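Buy the Spares First: An Argument About Gripper Budgets

Posted Dec 20, 2020 in Equipment and Planning

Most equipment requests for a robot cell are written from the arm outward. The arm has a price, the controller has a price, and the gripper is listed under accessories along with the cable kit and the mounting plate. Whatever the gripper will consume over its service life is left to the operating budget, which was set in April by people who had not seen the request. I have written requests this way myself. I now think the order should be reversed, and that a purchase should be planned from the fingertip back.

The fingertip pad is the part that meets the work. It sets the grip force needed, the objects that can be held and the condition in which they are put down again. It is also the cheapest part of the machine and the first to wear. A cell with a sound arm and a worn pad drops parts. The usual response is to raise the closing force, which wears the pad faster and loads the finger joints. Later a repair invoice arrives for the joints, and the pad does not appear on it anywhere.

At Skokville we ran 2 cells with the same arm and the same job, sorting small molded parts into trays. One was bought with a stock of replacement pads written into the capital request. The other was bought without, on the understanding that pads would be ordered when required. The second cell lost 3 working days to its first pad change. The change itself took less time than lunch. The rest was a purchase order waiting for a signature, then a supplier minimum, then a second signature because the minimum had pushed the order over a limit. The total came to 1,916 dollars, most of it for pads that should have been on the shelf from the beginning.

That figure is small against the price of an arm, and this is the reason it gets missed. Capital reviews look hard at large lines. A small line that stops a large one deserves the same attention, and I would like to see reviewers ask of every item under accessories: what stops if this is not in the building?

There is a fair objection. Spares bought early may be the wrong spares. Elastomers age in storage, the task may change, and a different gripper may be fitted within the year. Finance departments dislike stock that sits, and they are right to. My answer is to buy a small quantity, date the bags and write down the task they were chosen for. If the task changes, the loss is one bag of pads. I have seen much larger losses approved without a question because they were called integration.

A second objection comes from engineers. Pads can be made in the shop from sheet or tape, cut to size and stuck on, at almost no cost. This is true and I have done it. Shop-made pads are useful during development, when the shape of the tip is still being settled. They are less useful once a process has been measured, because thickness and friction vary with whoever did the cutting. A plan that depends on shop-made pads should at least include the material, the adhesive and the labor. Usually it includes none of these.

The quotations we received for the Galtadbridge expansion show how far the habit extends into the supply side. Cevia priced the arm and gripper as a single item and gave no figure for consumables at all. Kaczorowski listed pads separately, with a part number and a lead time, and so looked more expensive on the comparison sheet. The sheet had no column for what was missing from a bid. It ranked the fuller quotation second for having been full. We added the column afterward. I recommend it to anyone who compares bids by bottom line, and I recommend adding it before the bids come in.

Cables belong in the same discussion. A cable that crosses a moving wrist is a wear part whether or not the catalog says so. It flexes each time the wrist turns, and it tends to fail intermittently, which is the most expensive way to fail in terms of diagnosis. One spare per gripper, of the correct length and with the correct connector, should be in the original order. The same goes for the screws that hold the bracket, if they are of an uncommon size.

Floor and bench space are harder to argue for, since a table is not usually thought of as robot equipment. The working surface nonetheless fixes how far the arm must reach and how much room the fingers have to open. A plain pale tabletop with nothing stored on it is good value. It gives the fingers clearance on both sides, and red-orange pads on black fingers stand out against it well enough to be inspected from a chair.

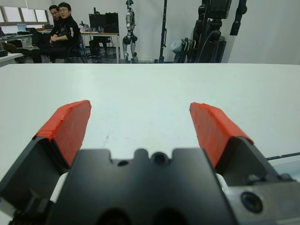

Should replacement pads be charged to capital or to operations?

The first set should be charged to capital, in the same request as the gripper, and every later set to operations under a standing order with its own part number.

The split matters because it forces the standing order to exist. Once a part number is in the purchasing system, a technician can draw on it without writing a justification. Without one, each pad change is a small procurement project. Put the number in the request, along with the lead time and the expected interval between changes. If the interval is unknown, write that it is unknown and name the date on which it will be reviewed.

For the next round at Galtadbridge I have asked that no gripper be approved unless its pads, cable and fasteners are on the same page. The form has been revised accordingly and runs to 2 pages, with the consumables on the first.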